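Setting up a sorting table with a single plastic basket

Filed under: Workroom basics
By Lingyun Zou

The method below is for clearing small household items (pens, clips, cables, craft sticks, loose cutlery) into one open basket on a table. It assumes one person, one basket and one session. For larger jobs, use the drawer method on the Nustlow page, which needs more containers and more floor space.

What you need

One table with a plain, flat top
One rectangular plastic basket, open at the top, with handle openings
A damp cloth and a dry cloth
A strip of paper and a pencil
A shallow tray for items not yet sorted

Step 1. Clear and wipe the table

Take everything off the top, including the things that normally live there. Wipe with the damp cloth from the far edge towards you, then go over it with the dry one. A pale, matt surface makes dark clips and screws easy to find. On a glossy one, turn off any lamp directly overhead or the glare will hide clear plastic parts.

Step 2. Place the basket

Stand the basket to the side of your working hand and well back, so that your forearm does not pass over it each time you reach for the tray.

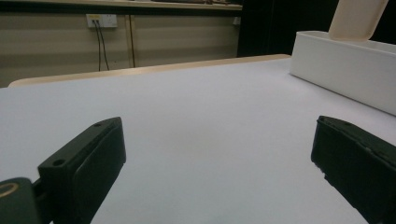 Working space matters more than basket size. A basket set in the middle of a table divides the free area into two strips, and neither is wide enough to spread out a handful of mixed items. With the white box kept over at the far right of the tabletop, the middle stays free for spreading and picking. Left-handed readers should reverse the layout. The long side of the basket may run at an angle to the table if that suits your reach; there is no need to square it up.

Step 3. Tip out and spread

Tip no more than a double handful from the tray on to the clear area. Spread it with the flat of the hand until nothing lies on top of anything else. Pick out the longest items first. They hold the rest of the pile together, and shorter pieces separate by themselves once the long ones have gone.

Step 4. Load the basket

Lay long, thin items in first, parallel to the long sides. Short items go on top or at one end. Heavy items go in the centre of the floor. Do not stand anything upright unless the basket is deep enough to hold it without tipping. 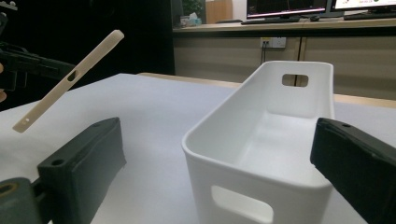

Handle openings set the practical fill level. Anything piled higher than the bottom edge of an opening can work its way out when the basket is lifted, and thin items are the worst for this. The white basket has one opening in the short end, near the top, and a larger one in the long side, so check both before you fill it. A slender stick such as the cream one can slide out endwise if it points at an opening. Lay it so that its ends face solid wall.

If you have to carry the basket further than the next room, stop filling well below the openings.

Step 5. Label and put away

Write the contents on the paper strip and tuck it under the top layer at one end. Tape leaves a residue on matt plastic and is best avoided. Lift with both hands, keeping the basket level, and set it on its shelf with a handle opening facing out.

Faults and remedies

Basket slides when items are dropped in: wipe its underside and the table beneath it, then dry both.
Thin walls bow outwards: the load is pressing on the sides. Take out the top layer and re-lay it lengthwise.
Small parts collect in the corners: line the floor with a sheet of paper folded to fit, and lift the sheet out to empty it.
Tray never gets any emptier: new items are being added during the session. Put them somewhere else until the tray is clear.

Repeat on a Tuesday or any other fixed day. A basket left for a month generally has to be sorted again from Step 3.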